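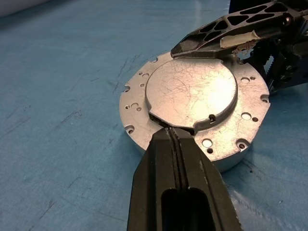
3.2 Rest days and the family cold

We asked 232 parents in Palacios to keep a diary whenever a cold came through the house — and bless them, they did.
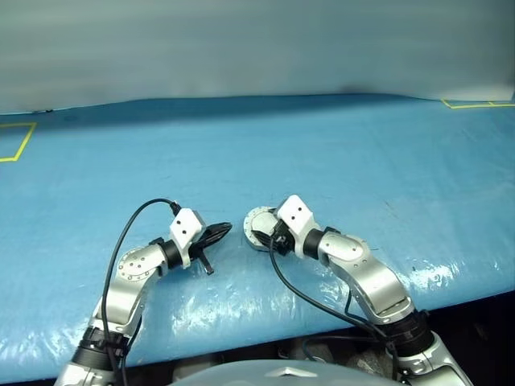 Most wrote at bedtime, and many told us far more than we had asked, which we were glad to read.
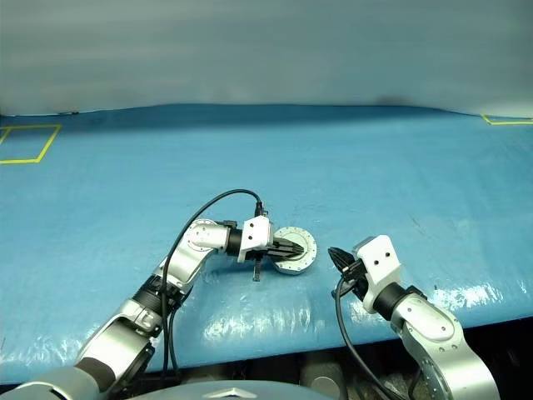
Duven Family Health Group

Parents who lay down on the first day still coughed into October, though they minded it less. Sotomayor and Carretero look at sleep in the next section.
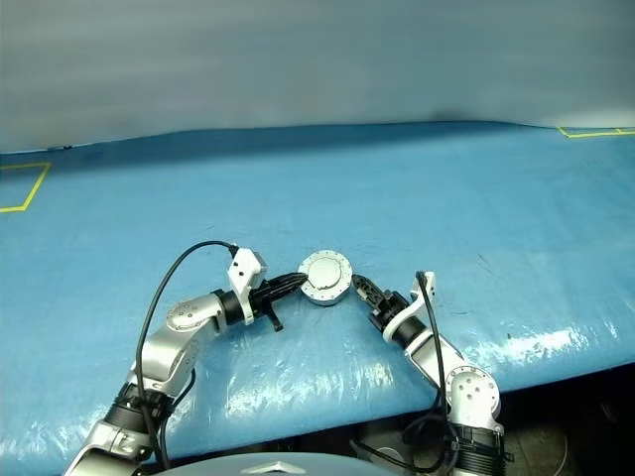

Figure 2. Work table with blue covering and yellow tape.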